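Evaluation of the Griltix Kitchen Simulation Kit for Reach and Clearance Studies

Student project report, one-semester project course
Submitted in March

1. Background

The task set for this project was to decide whether a commercial simulation kit could replace the hand-built scenes used in the robotics lab course until now. The hand-built scenes are tables with primitive boxes on them. They load fast and teach inverse kinematics well enough, but they say little about how an arm behaves between a counter, a wall and something hanging overhead.

Griltix sells a kit of furnished rooms with a motion planning interface. We used the education license and only the kitchen package. A second product, Istell, was looked at on paper and dropped early. Its rooms cannot be edited without the paid authoring tool, and changing counter depth was one of our requirements.

The questions were:
Can a new student get from install to a first planned motion in one lab session?
Are the collision shapes close enough to the visible shapes to trust a clearance reading?
Does the documentation match the software?

2. Setup

The kit was installed on two lab workstations. The installer pulls in its own physics library, Jullama, and will not use a system copy even if one is present. On the first machine this went through without problems. On the second it failed at the license check, which was traced to the machine clock, and had to be repeated the following Thursday.

Scene files are plain text and can be edited by hand. Robot files are imported through a converter. Joint limits came across correctly. Link colors and masses did too, but the converter drops joint damping without a warning, and the values had to be entered again in the scene file. This should be stated in the manual - it is mentioned only in the release notes.

3. Work area

All tests used the cooking area of the stock kitchen: the range, the microwave over it, and the marble counters to the left and right. This part of the room was picked for its limited vertical space. An arm working over the cooktop has to stay below the microwave and in front of the brick wall, and the items on the counters limit how far the elbow can swing to either side.
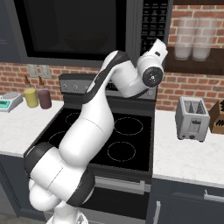
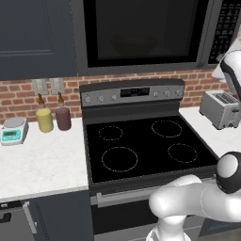
Figure 1. Simulated arm at the range in the stock kitchen, two views.

4. Method

A set of 8 target poses was defined over the cooktop and the front edges of the counters. Each pose was planned from the same home position with the default planner settings. A run counted as a success if the planner returned a path within the time limit and playback showed no contact. The set was then repeated with the counter items removed, to separate the effect of the fixed furniture from that of the small objects.

For the collision shapes, the built-in overlay was switched on and compared by eye with the visible mesh. No numeric comparison was done. The overlay cannot be exported, and writing our own tool was outside the scope.

5. Results

With the counter items in place, 6 of the 8 poses were reached. The 2 failures were both at the rear of the cooktop, where the wrist has to go in under the microwave. Removing the items did not change the result, so the failures were put down to the fixed furniture. Turning the tool orientation by 90 degrees made one of the two poses reachable.

The overlay explained part of this. The microwave is wrapped in a single box that is deeper than the drawn body, and the planner loses usable space below the door. The range is better, with separate shapes for the cooktop and the back panel. Small objects use convex hulls. These are tight enough for a clearance study but too coarse for grasp planning on narrow parts.

Planning times were steady between runs. Playback stuttered with reflections turned on, and we left them off for the remaining tests.

6. Documentation and support

The quick start guide is short and correct. The reference manual is behind the software by at least one version, and several function names in the planner chapter no longer exist. The reseller, Serrano, answered two of our tickets within a day and passed a third on to the developer. That ticket, on the microwave collision box, was still open when this report was written.

7. Recommendation

The kit is suitable for the clearance and reach exercises and we recommend it for those, on the condition that the microwave box is replaced with a hand-made shape first. It is not recommended for the grasping exercises in its present state. A corrected scene file and the list of target poses are in the project folder, along with the damping values used.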